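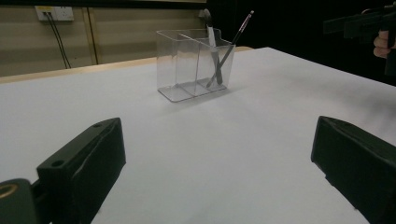

Two brushes and a clear organizer.

Home Search this site Go Neighborhood News Classes Contact

The Great Drawer Count, by Constanza Echeverría

When the Barance Street residents' group asked members to empty one drawer each and write down what was in it, I expected a handful of replies and a polite silence. We got 37 lists. Put together they came to 1,887 objects, a figure that was supposed to be 2,000 until Kobina Acheampong went back over his and conceded that a box of staples is one thing.

Kobina's drawer was in the hall, under the phone he no longer has. It held keys to a house in Insaurralde that was sold before his daughter was born, a warranty card for a Tisix toaster, and seven takeout menus, of which one restaurant still answers. He kept the menus. He says the prices cheer him up.

Batteries were on almost every list, usually described as "probably fine." Birthday candles did well. So did Allen keys, which I'm now convinced breed. One household on the corner sent in a list made up entirely of other people's casserole lids, and if you're missing one, please see me after the next meeting and bring the dish so we can try it for size.

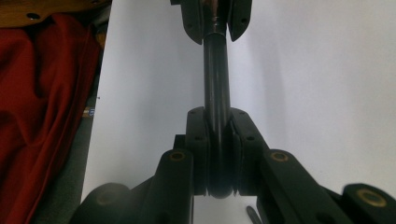 Black and glossy, with a touch of copper color.

The rules for part two are simple, and were argued over for most of an evening. Anything you haven't used since last November goes in a bag by the door. You may look in the bag once. If you can't say what an item is for, you can't rescue it, however strongly you feel. Cords are the exception, as there was very nearly a walkout over cords.

Bags can be dropped off at the Flindevlow hall on 10th September, any time after lunch. Use the side entrance and mind the step. Decent things will go on the swap table, and what's left will be sorted for recycling. Please do not take home more than you brought. Last spring I arrived with a fondue set and left with two.

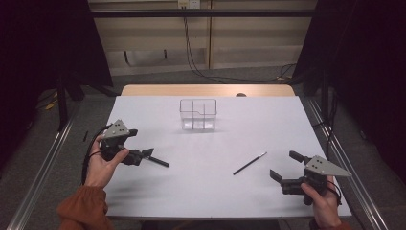 A slender black pen, held over the white tabletop.

Pens deserve a word. Most of you reported a fistful and admitted that one of them writes. Try them on scrap paper before you bag them, and leave the good ones by the sign-in sheet, where we have been sharing a green crayon since the spring.

Recent items
Casserole lids: an appeal
Hall step to be painted, color still under discussion
Insaurralde day trip, places left
Minutes of the cord debate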